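The Plullham rulebook for garment-handling robots runs to 19 pages, and the shortest rule is the one people skip: look at the pads before you start.

Siyabonga Buthelezi wrote it in May, after a long Saturday with a torn cuff. His limit is 1,629 grips per pair — a number he defends like a parking space. 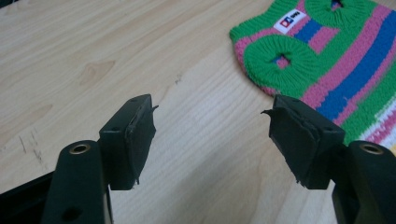 When to swap the pads

Frayed rubber means new rubber, whatever the tally says. Knitwear goes last, and collars are never a handle.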